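Notes on a bench checklist for wrist-camera work
1/8/24

The checklist we use at Jiduvia had grown to 22 items by May, and people had stopped reading it. I spent a few evenings cutting it down to 20, then rewrote most of what survived. Dalia Juška reviewed the draft and Noemí Xolalpa ran it on her own cell before it went up on the wall. These are the parts that caused the most argument.

Start pose. The gripper starts open, with both fingers in view of the wrist camera and no part between them. If a part is already between the fingers, the run is void and the arm goes back to home. The old text said "clear of the work", and two operators read that two different ways.

Part placement. Parts go down as a group or as singles, and the log says which. Touching parts are allowed in a group run. They are logged as touching, because a grasp on one will usually move the other, and whoever reads the log later needs to know that was the starting condition.

Shiny parts. Bare metal and glossy plastic get their own line in the log. Reflections shift as the wrist moves, and our segmentation settings from the Arriaga fixture do not carry over. Dalia wanted a separate procedure for this. I kept it to one line and a pointer to the lighting sheet.

Light. No lamp may be moved during a session. Soft shadows on the table are acceptable. A hard shadow edge crossing a part is not – move the part, then log the new position. Status lights on the hardware stay on even when they tint the table. Covering them with tape was common practice here until we found a fault light under one of the pieces.

Blur. A blurred picture is not grounds for rejecting a run. Keep it and mark it. We reject on missing data and on wrong start pose. Under the old rule we threw out 20 runs on the Dramis job that I would now keep, and repeating them took most of a shift.

Fasteners. Check the screws at the base of each finger before the first run and after any contact with the table. Use the torque value on the card for that gripper. Flosico asked us to record the check with initials and a time, and I have adopted that for all jobs.

Still open is what to do when a part is only partly in view at the start. Noemí logs it as present. I would add a separate code for it, and that will probably go into the next revision.
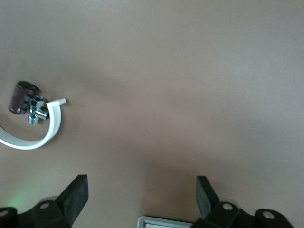

Open gripper, with a mixed group of small parts up and to the left.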